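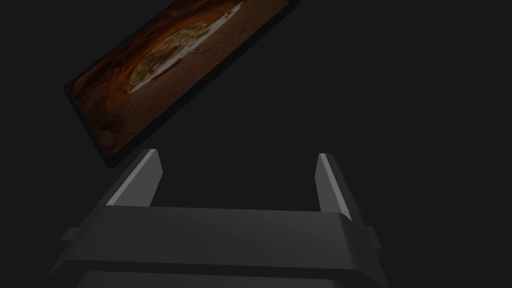 2 December 2020

The Losolico Players have put out their list for next year, and I have read it enough times now to have opinions. There are five shows, down from the usual seven. Two of them will be outdoors on the lawn behind the old grange, and the other three depend on whether the hall can open.

I'm glad to see a Chekhov on there. Ka-ming Hsu is directing "The Seagull" in August, and she has wanted to do it for as long as I've known her. She told me she plans to use a cast of local people almost entirely, with Kai-wen Chung coming back to play Trigorin. He was the best thing in their "Uncle Vanya" – quiet, a bit sour, and easy to hear from the back row. I sat in the back row, so I can say so.

The new play is called "Kaushik." I don't know much about it except that it runs 90 minutes with no intermission and needs only two actors. That makes sense for a year when nobody wants a crowded dressing room.
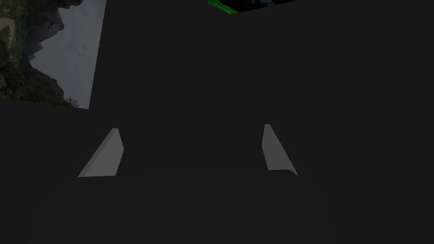
Tickets are the part I'm less sure of. The company sold 453 season passes last time and is offering to carry every one of them over at no charge. That is generous, but it also means very little new money coming in before summer. I carried mine over and then bought a second one for my sister, who will complain about the folding chairs and come anyway.

The lawn will seat 14 small groups, spaced apart, with a rope between rows. You pick your spot when you order. If it rains, the show moves to the next night, and if it rains again you get a credit. I would have liked a refund option, but the credit doesn't expire.

One thing I'll miss is the winter reading at the Tatent Library. They usually do an old comedy there with scripts in hand and bad coffee in the lobby. It's off this year. Ka-ming says they may record one at her house and send the link to pass holders – probably a Sheridan, if she can find enough people willing to read it over a video call. I said I'd take a servant part.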